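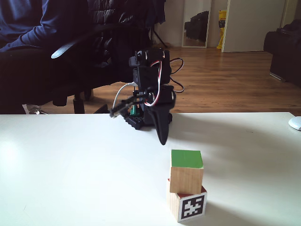

Blocks, Paint, Table – the Leiva workroom in December
Gallery by Catalina Insaurralde

Quick one. People keep asking for the block pictures so I'm putting them up before I lose the folder again. Captions typed in a hurry, between coats. Most of it is wooden cubes with paint on one face and a printed marker on another, and then the rest of the room as it was that month. Will fix spelling later. Maybe.

Set is called Skostness, which was Ulises's name for it and stuck. Cut, sanded and painted at Leiva. Paint on the top only, bare wood on the sides, that was the rule from the start.

STACKED
Green top sitting on the dark reddish-brown one, a bit twisted. Light wood, good grain on the front of the upper cube. Marker on the lower one facing out.

THE LONG BOARD
Before any cutting. Jaanus Rimkutė carried it up the stairs by himself and took a chip out of the doorframe. Chip still there.

PENCIL LINES
Javiera Ocampo marking out. She uses a very hard pencil and you can hardly see it, which is great for the finished cube and terrible for whoever is on the saw.

SAW CORNER
First cuts. Blade needed changing and we changed it after, not before. Some furry edges in that lot, they went to the scrap box.

SCRAP BOX
Filled up faster then I'd like to admit. Leandro Sosa took a bag home for his kids, the rest is still under the bench if anyone wants wood for a stove.

SANDING, FIRST GO
Coarse paper taped flat to a board, rub the cube on it, turn, rub again. Boring. Radio on. Javiera did most of these and had opinions about everybody else's corners.

SANDING, SECOND GO
Fine paper. Corners just knocked off, so they don't bite your thumb but still sit square when you stack them.

COLOR TESTS
Offcuts with a swipe on each. The green was right straight away. The reddish brown took several tries – first one dried like tomato soup, next one nearly black.

MASKING
Tape round the sides, press it down hard with a spoon. Where we skipped the spoon the paint crept under and had to be sanded back.

FIRST COAT
Soaks right in and looks awful. Don't panic. Leave it alone.

SECOND COAT
Much better. Ulises Quezada with the small roller, who had said a brush was the only proper way. Roller won.

DRYING RACK
Old baking rack. 9 to a row, painted side up, window open a crack. Somebody leaned a coat on one row. Not saying who (Leandro).

MARKERS, PRINTED
Black and white squares, thick border. Jaanus ran the sheets off, 300 in the first batch, and then we found the page scaling was on. All a hair too small. Second batch fine.

MARKERS, CUT
Steel rule and a fresh blade. Eleven in the evening and everyone squinting. I'd do this part in the morning next time.

MARKERS, ON
Thin glue, lay it down from one edge, smooth with a clean finger. A crooked one comes off OK if you're quick. If you're not quick, it goes in the box.

GLUE POT
Just liked the light on it. Joltix brand glue, the lid never comes off twice.

WHITE TABLE
Moved up from downstairs for the finished ones. Shiny top, so you get glare on one side whatever you do with the blinds. Scuffs don't wipe off, I tried. Colors look good against it though – the green especialy.

BIN OF DONE ONES
Number 535 is Javiera's tally for the whole run, written on tape on the side of the bin. She recounted when I doubted her and got the same again.

TOWER
Jaanus went for height. Photo taken one second before, everyone's hands up.

TOWER, AFTER
Floor. One dented corner, no tears.

TEA BREAK
Mugs on the windowsill, kept well away from the wood after last year. Cookies from Catalina's mother, i.e. mine.

SWEEPING UP
Dust in places dust should not be. Leandro found some inside his phone case.

LABEL FOR THE LID
Tasirix did the stamp for us. Slightly off center on purpose, says Ulises.

LAST ONE
Lights off, bin by the door, ready for the morning.

Notes
Please ask before reusing any of these, a short mail is fine. Bigger versions on request, I have most of them. Missing a couple from the sanding day, if you were there and took some send them over and I'll add them with your name.

Paint recipe for the reddish brown – Ulises has it on a card, will type it up when he gives me the card.

Next page: shelves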